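Broltholm Bench Notes
24/05/2026

1/ Long thread, get a coffee. I promised several of you I'd write up why our arm spent most of the month closing its fingers on thin air next to perfectly good household objects, and now that my thumb has healed up I can type the whole thing in one go. Yes, the thumb is part of the story, we'll get there.

2/ Quick background for anyone new. We're a small shop in Broltholm and we teach a bench arm to take everyday stuff out of boxes. A person does the job first with a hand-held gripper, over and over, and the arm learns from those recordings. The hand-held one and the one on the arm are both Hombergs, same fingers, same linkages, so what the person does should carry over nicely. Should!

3/ The job that bit us is called Liao in our folders (named after a noodle place in Nastville where we sketched it out over lunch, and the name stuck, as these things do). You open a cardboard box, reach in, get hold of whatever is lying on the bottom, lift it out and set it beside the box. Flat things are the worst. A mug gives you something to grab, but a lid just lies there.

4/ For the first stretch it went beautifully. I was so pleased that I sent a video to my mother, who asked why it was so slow, and fair enough. Then we added a new batch of recordings, retrained overnight, and the next morning the arm came down over a lid, stopped a little high, closed its fingers, and lifted nothing at all with tremendous confidence. It did it again and again. It would have gone on all day if I'd let it.

5/ My first guess was lighting, so I lost a day to lamps. My second guess was the checkered cloth we drape around the box, which is pink and white and purple and, I will admit, quite a lot to look at. I swapped it for a plain gray one. No change whatsoever, so the checkered one went back, and I was glad, I like it.

6/ My third guess was the one I should have started with, which was to sit down and go through the recordings themselves. I'd been putting it off. There are 800 of them in the Liao folder and they are every bit as thrilling as you'd imagine. One finger in the box beside a purple plastic lid or dish, the other tip reaching over it from the right, all that black linkage up close. You get to know that lid very well.

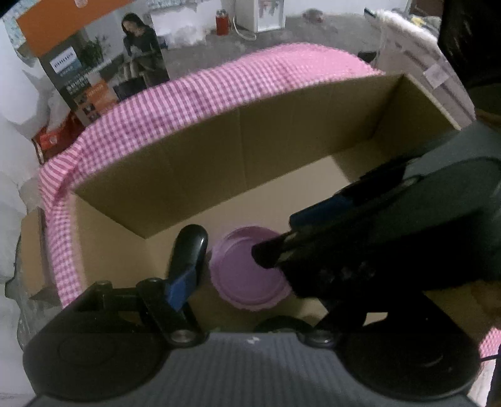 7/ What I was looking for was a mismatch between what you can see the fingers doing and what the log says they're doing. Every recording stores a number for how far apart the fingers are. In the older ones, fingers closed on a lid rim read as closed on a lid rim. In the newer ones the log insisted there was still a gap a good bit wider than the rim, while the picture plainly had the rim pinched tight. Aha, I said, out loud, to an otherwise quiet workshop.

8/ So I took the hand-held unit to the bench and wiggled things. If you've not had one of these apart: each finger hangs off a set of little arms with pivots at the joints, and the opening is measured back at the base, not out at the fingertips. One pivot screw on the right side had backed out. You couldn't spot it by looking. You could feel it, though, a soft little click when you rocked the finger sideways, like a loose tooth.

9/ With that play in the joint the finger could swing inward a touch further than the base knew about. The person holding it never noticed, and why would they? You squeeze until the thing is held and you lift. Your hand sorts it out for you. But the arm was learning from the number, and the number said "stop squeezing here, that's plenty," so that is exactly what the poor thing did.

10/ Now, the thumb. While I was rocking the finger to feel the click, I had my left thumb inside the linkage and my right hand still around the grip. You can see where this is going, and I, with years of experience, could not. I squeezed. The arms folded up with my thumb between them. No stitches, some very old-fashioned language, and a purple nail that matched the lid rather well.

11/ I want to spend a post on that, because I think we've all been a bit casual about the hand-held units. We put a fence and a stop button around the arm and make visitors stand behind a line, and then hand the same fingers to a new starter and say "have a go." There's no motor in ours, true, but your own grip through those levers is plenty. Hands off the trigger before fingers go anywhere near the joints. It's written on a card by the bench now.

12/ Back to the data. Working out when the screw began to go was the slow part. It didn't fall out one afternoon, it crept, so there was no clean line where good recordings ended and bad ones started. I ended up taking every recording where the fingers were visibly closed on something thin, and checking the logged opening against the real thickness of the object, which I'd measured with calipers at the kitchen end of the bench.

13/ Final tally: 73 recordings with an opening that couldn't be right. I'd hoped to correct them with a fixed offset and save the lot, and I spent a whole evening trying, but the play depended on which way the gripper was tilted at the time, and the box is rarely sitting square, so the error wandered about. Out they went. It hurt more than the thumb.

14/ The fix on the hardware was the dullest thing in the world. Screws out one at a time, threads cleaned, a drop of medium threadlocker on each, back in, left overnight. I did both sides, and I did the arm's own gripper while I was at it. That one turned out to be fine, but I slept better for having checked.

15/ What we do now at the start of a session, in case it's any use to you:
Rock each finger sideways with the trigger hand well clear, and feel for a click.
Close the fingers on a steel gauge block 3 mm thick and write down what the log reads.
Do it again with the gripper tipped over on its side.
If the readings disagree, no recording until someone has been round the pivots.

16/ A couple of you asked why the software didn't catch it. It did have a check! It warned if the opening went outside the possible range, and every one of our bad numbers was a perfectly possible number. It was simply the wrong one for that object. I've added a comparison against the object list, with a warning if it's more than 2 mm out, and so far it has complained once, at a sponge, and sponges squash, so that one was on me.

17/ And the arm? Retrained without the bad batch, it goes down to the bottom of the box and takes hold of the lid like it used to. It still fumbles the very thin ones when they lie flush against a side wall, and I don't think that has anything to do with screws, so that's what I'm poking at next week.

18/ If you run Hombergs, hand-held or mounted, please go and wiggle your fingers (the gripper's fingers) and tell me what you find. I'd love to know whether ours was a one-off or whether they all creep after enough squeezing. Replies are open, and I'll put the caliper sheet up once I've tidied my handwriting.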